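# About us

Stallorora is a shared workshop for people who want to build robots at home and keep getting stuck. We have two long benches, a wall of labelled drawers (the labels are mostly right), a small laser cutter, and a kettle that has boiled more water than any of us care to think about. We're a little non-profit company, we're open to anyone over sixteen, and our favourite thing in the world is a joint that moves smoothly when you expected it to grind.

We began in a garage. Our first project was a motorised gate latch that never once let the dog out on purpose, and from there we moved on to a camera slider, a seed planter and a very loud curtain opener. When the garage got too crowded to turn a chair around in, we rented the unit on Marchal Lane and started letting other people in. That was the best decision we ever made! People turned up with half-built things in milk crates, and all of a sudden we had a printer expert, two retired electricians and somebody who could explain inverse kinematics using a desk lamp.

## What we're building

The big job at the moment is Mestimon. It's a two-armed helper for a home kitchen or workbench, built from parts an ordinary person can order, print or pull out of a dead printer. We want it to clear a table, put the fruit back where the fruit goes, and hand you the thing you can't reach while you're holding something else. Simple chores, in other words, and every one of them turns out to be full of lovely problems. A tomato will forgive you much less than a block of wood will. Cardboard flaps are awful. Anything with a handle is a whole evening's conversation.

Most of the work happens in simulation before any motor gets power. We model the table, the arms and a few household objects, then try out reaches and grips on the computer until the motion looks sensible. It costs nothing to knock over a pretend plate, and it lets people join in from home on a fairly ordinary laptop. Newcomers usually begin by moving the objects about and seeing which layouts upset the planner.

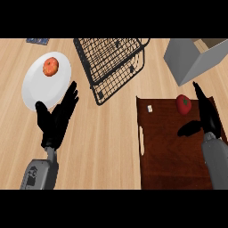

Once a motion behaves itself on screen, we slow it right down and try it on the bench arms. There's always a gap between the two. Cables drag, printed parts flex, and the light through our front window changes colour at four in the afternoon and confuses everything. We write all of it up in the build log, including the dud ideas, so that the next person with the same fault has somewhere to look.

The arms on the bench are our second set. The first pair had shoulders that sagged whenever the elbows were straight, and we spent most of a winter pretending a stiffer spring would fix it. The new shoulders use a belt and a bigger pulley, and they're a joy. If you'd like to build the same thing, the drawings are free to take home and you can print the brackets here for the cost of the filament. We've set aside $1000 this year for spare motors and bearings, so a member who burns one out while learning isn't left out of pocket.

## How the workshop runs

You don't need an engineering background. Some of our members write software for a living, some had never stripped a wire before they came in, and both sorts get the same welcome. Bring your own project or pick up a piece of Mestimon; plenty of people do both and then wonder where their evenings went.

Everyone does a safety session before using the machines. Bench arms run at low speed unless two people are present, with one of them beside the stop button. Hair gets tied back, lanyards come off, and food stays in the kitchen corner (crumbs in a linear rail are a misery to clean out).

We share what we make. The drawings, code and parts lists for our own projects are open, and we're happy for you to copy them, change them and tell us what we got wrong. Please do tell us. The wrist bracket is a good bit lighter than it used to be thanks to a visitor who picked one up, frowned at it and drew a better one on the back of a receipt.

## Govgate

Govgate is our beginners' course, named after that first latch in the garage. Over six evenings you build a small motorised gate for a tabletop, with a sensor, a controller and a printed hinge, and you keep it at the end. It covers soldering, basic code and the noble art of finding out which wire has come loose. Past gates have ended up guarding biscuit tins, hamster runs and one model railway with very strict opening hours.

The next course starts in July. Places go to people on the mailing list first, and we keep a couple free for anyone who can't manage the fee. Just ask; there's no form to fill in.

## Come and see us

Visitors are welcome on any open evening from six o'clock. Come through the side door, follow the noise and say hello to whoever is nearest. You can wander around, try the simulator, have a go at driving the bench arms and ask as many questions as you like.

We're also after donated parts: stepper motors, power supplies, old inkjet printers, aluminium offcuts, and any cable longer than your arm. Leave them on the shelf inside the side door with a note saying whether they worked when you last plugged them in.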